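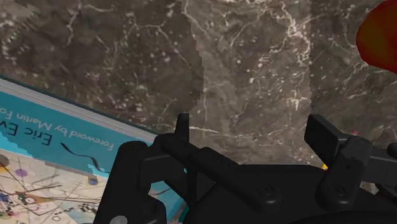 The Jadora counter, gripper open, with the book over on the left

Jadora Kitchen Counter, simulation scene for clubs and classes
Made by Nonden. Sold by the club license.
In stock as a download, or on a stick if your school network is as grumpy as ours.

I coach an after-school robotics club, and we've been running Jadora since September, so when Nonden asked if I'd write up the page for it I said sure, as long as I could say what I liked. So this is me saying what I like (and a couple of things I don't).

Jadora is a kitchen counter you load into your simulator. You get a brown marble top, a white arm with a black two-sided gripper, and a bunch of ordinary stuff to pick up or knock over. Our kids had spent all of last year stacking cubes. Lovely cubes! But once you've stacked a cube you have pretty much stacked them all, and by spring half the club was only coming for the snacks. The first afternoon with Jadora I had students arguing about how you'd grab a book that's lying flat, and whether you should slide it to the edge first or try to get a fingertip under the cover. They went on about it all the way out to the parking lot.

The book is a software book, by the way, with Eric Evans on the front in big letters. One of my students now wants to read it, so there's that.

What you get

The counter scene, with the arm already set up.
The object set, with every object separate so you can move it or leave it out.
Two camera setups, one down by the gripper and one standing back from the counter.
28 task cards, from "touch the apple" up to stuff that still beats my seniors.
A teacher booklet, short, with a page of fixes for when nothing loads.

I use the gripper camera the most. Beginners always want the wide view, it feels safer, and then they can't work out why they keep closing on air. Put them on the close one and they start thinking about the gap between the fingers and where the thing has to be before they shut it. I make everybody do the first five cards on the close camera and then they can pick.

The veins in the marble are worth a mention too. Our old scene had a flat gray table, and any student with a color threshold could find any object in about ten lines of code. Try that on brown stone with white cracks running all through it! We had one program that was totally convinced a vein was a spoon. It went for it again and again, very politely. We kept the recording.

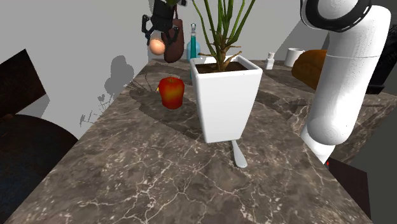
Nonden Club Catalog, Issue 5, page 28

From further back you get a better idea of how much is going on up there. My favorite target is the spoon. It's silver and shiny, it sits right in front of that tall white planter, and the handle points back at the base, so coming at it from the wrong side is a great way to plow into the pot. The apple off to the left is the friendly one, and it's where I start the new kids. The mug and the bread are a long way back, so I save those for the students who say they're bored.

The plant was a surprise hit. All those long leaves mean you have to plan a path around something that isn't a box, and the shadows on the wall and the counter confuse the vision code something wonderful. If you'd like an easier day you can move the planter out of the way in the scene file. I did that for our open house and felt only a little guilty.

How we run it

We meet on Friday and work in pairs, one driving and one reading the card and keeping the log. They swap when a card is done or when the driver gets grumpy, whichever comes first. A card takes us roughly 20 minutes with beginners, and that's with me walking around asking annoying questions like "what did the camera see right before that?" The logs matter more to me than the scores. If a pair can tell me why the grasp slipped, they get the point.

For competition prep we run it alongside Disport, the scoring add-on. It's sold separately and it's fussy about file names – no spaces, don't ask how long that took me – but once it's going it keeps time and shows the results on the projector, and the noise level goes way up. The Tilahun practice set plugs into the same menu and gives you fresh object layouts, so nobody can memorize the counter. Get Jadora first and use it for a while before you spend money on either one.

Things I'd change

If you look closely there are some stair-step edges in the marble where two patches of stone meet. Doesn't bother the students, bothers me. The scene also takes its sweet time loading on our older laptops, so I start them up before the kids come in and go get coffee. And I'd love a few more things that squash, like a sponge or a dish towel.

Buying it

One license covers one club or one class, on as many school computers as you have. Students can put it on a computer at home under the same license, and mine do, at hours I'd prefer not to know about. Printed task cards are extra. Get them laminated if your club snacks the way ours does.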